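Skoner Two-Arm Bench Cell, Wutville
Post-Fault Inspection Checklist with Comments
Revision date: Apr 23, 2023
Inspector: Seraina Auer
Second reader: Prodromos Makris
Cell status at start of inspection: locked out, controller off
Cell status at end of inspection: released at reduced speed, see section 6

1. Reason for inspection

The cell stopped during a lid-opening run on a closed laptop. The right arm reported a joint torque fault at cycle 2184 and went to protective stop. The left arm did not stop with it. It completed its current move and then held position under power until the operator pressed the emergency stop. No injury. No damage to the laptop beyond a light mark near the front edge.

The stop link between the two arms is supposed to act in both directions. A fault on either arm must stop both. This inspection covers the link, the gripper cabling and the bench layout.

2. Electrical and stop circuit

2.1 Emergency stop button, front of bench. PASS. Latches and releases correctly.
Comment: Both arms drop to safe state from this button. It was the only path that worked during the event.

2.2 Protective stop link, left to right. PASS. Tested with a simulated fault on the left arm.

2.3 Protective stop link, right to left. FAIL on first test, PASS after repair.
Comment: One conductor in the link connector had backed out of its terminal. Continuity came and went when the cable was moved by hand. Terminal replaced and pull-tested. Link then tripped on every attempt in a series of 26.

2.4 Controller fault log saved before power-off. PASS.
Comment: The log shows the torque fault only. It does not show the broken link. The Puta controller checks the link at startup and not again until the next startup, so a link lost in mid-shift goes unreported.

2.5 Ground bond, both arm bases. PASS.

3. Grippers and cables

3.1 Finger mounting screws, left and right. PASS. Paint marks aligned.

3.2 Finger tip wear. PASS, left. MARGINAL, right.
Comment: The right tips are rounded on the inner edge. A rounded tip rides up the front edge of the lid and presses down before it lifts. This is the likely source of the torque fault. Replacement tips ordered from Louro.

3.3 Gripper force setting. FAIL.
Comment: Found at 57 percent. The task sheet calls for a lower value and gives no reason to exceed it. Reset and locked with a password.

3.4 Cable slack at wrist. MARGINAL, both arms.
Comment: The loops are long enough to lie across the work. The gripper cable on the right arm passes over the laptop lid when the fingers are at the front edge, and a lid opening under that loop will pull on it. The left cable stands clear of the laptop but swings out over the mat.

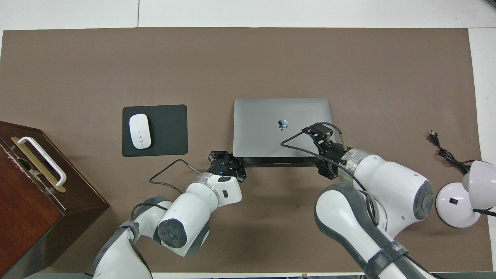 Prodromos Makris asked that the cable finding be raised from MARGINAL to FAIL on the right side. He pointed out that a loop in the path of the lid adds load to the wrist at the same moment as the worn tips, and that nothing in the log allows the two causes to be separated. He also wanted the cable secured before the tips are changed, with a test run between the two jobs.

Inspector's response: accepted. Item 3.4 is now FAIL for the right arm and stays MARGINAL for the left. The order of work in section 6 has been changed to match.

3.5 Cable jacket condition. PASS. No cuts, no flattening.

3.6 Connector seating at gripper. PASS. Hand-tight and checked with the cable under light pull.

4. Bench layout

4.1 Work mat flat and held down. PASS.

4.2 Items on the bench outside the taught path. MARGINAL.
Comment: The mouse pad and mouse, the wooden box, the lamp and the coiled cord are part of the task set and may stay. Their positions are not marked. The cord is the one to watch — a plug end that shifts toward the laptop can be caught by the right gripper on its way in. Mark all positions before release to full speed.

4.3 Clearance between arms at closest approach. PASS. Measured 200 mm with both arms jogged to the taught points.
Comment: This holds only when both arms run the same program version. Verify versions at each shift start.

4.4 Operator position outside the reach limit. PASS. Floor line repainted.

5. Procedure and records

5.1 Daily stop test signed. FAIL.
Comment: Sheets are signed, but the test as written uses the left arm only. The right-to-left direction had not been tested since the cell was installed. Over half the sheets carry no time entry.

5.2 Operators briefed on single-arm stop. PASS. If one arm stops and the other does not, press the emergency stop. Do not reach in to free the part.

6. Corrective actions, in order

6.1 Replace link terminal. Done.
6.2 Rewrite daily stop test to cover both directions. Done.
6.3 Secure right wrist cable with two added clips. Open.
6.4 Test run at reduced speed with the existing tips. Open, follows 6.3.
6.5 Fit new right finger tips. Open, delivery expected in May.
6.6 Mark object positions on the bench. Open.
6.7 Ask Puta whether the link can be checked at every cycle. Open.

Full speed is not permitted until 6.3 through 6.6 are signed by both the inspector and the second reader.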